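Dovhaniuk sets equipment budget for second bottle-sorting cell
11/20/19

Dovhaniuk has approved a budget for a second two-arm sorting cell at its Groltmont container return site and expects to place the order in December. The purchase follows a 60-day evaluation of the cell now in use on the same floor. The new unit will be supplied by Fledari, which also built the first one.

The plan covers the arms, grippers, controllers, enclosure and one year of spare parts. It does not cover floor work or the compressed air line. Both are carried under the site's general maintenance budget and were already scheduled.

According to the planning summary, the largest change from the first purchase is in how spares are handled. The first cell was bought with a minimal kit, and replacement parts were ordered one at a time as they were needed. During the evaluation the cell was down for 31 hours, most of it spent waiting on gripper fingers and a wrist cable. The new order includes two full sets of fingers, one spare wrist cable per arm and a complete spare gripper to be shared by both cells.

Cycle time was not the deciding factor. The two arms logged 278 picks in the final acceptance run, with empty plastic beverage bottles placed in mixed orientation. The site had asked for 250. Dovhaniuk's engineering group gave more weight to setup time after a product change, and to whether staff could restart the cell without a service call. Both items passed on the second attempt, after Fledari revised the restart procedure and shortened it to a single page.

Wollari, which supplies the camera mounts, quoted separately. Its portion is priced per mount, with a lead time of six weeks. The site has asked for the same wrist mount used on the existing arms so that calibration files can be kept in one format. A lower-cost mount was considered and dropped – it would have required a different cable exit and a second set of brackets in stores.

The evaluation used a short bench layout with both arms on a common front rail and a lined bin at the back wall.

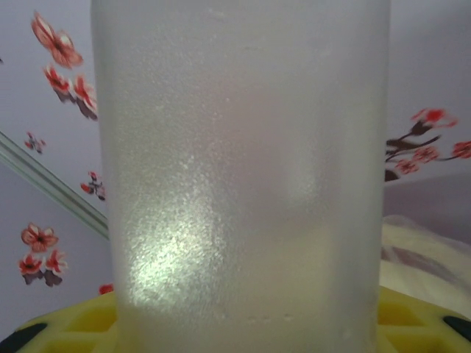
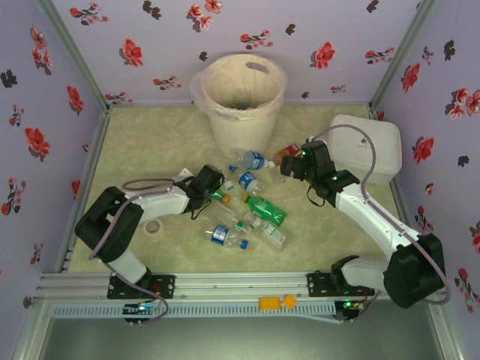
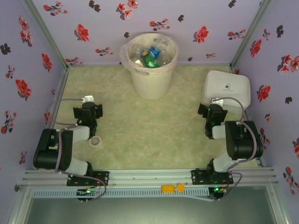

Delivery is planned in two shipments. The rail, posts and controllers come first, so that electrical inspection can be finished before the arms arrive. The arms and grippers follow three weeks later. Fledari will have one technician on site for installation and a second for the first week of operation. Operator training is included in the price for up to eight people. Refresher training is not, and will be budgeted yearly.

The site has also set aside funds for bin liners, cable sleeves and other consumables. These were charged to general supplies in the first year, which made the operating cost of the cell hard to separate from the rest of the floor. Starting with the new budget, each cell will have its own cost code.

Floor space remains the main limit on further purchases. The sorting area measures 159 square meters and the second cell will take the last open bay with a service aisle on both sides. A third cell would mean moving the baler – an option the current plan lists but does not price.

Bids for the baler study are not being requested at this time. The next equipment review for Groltmont will take place after the second cell has completed its own acceptance run, using the same bottle mix and the same pass criteria as the first.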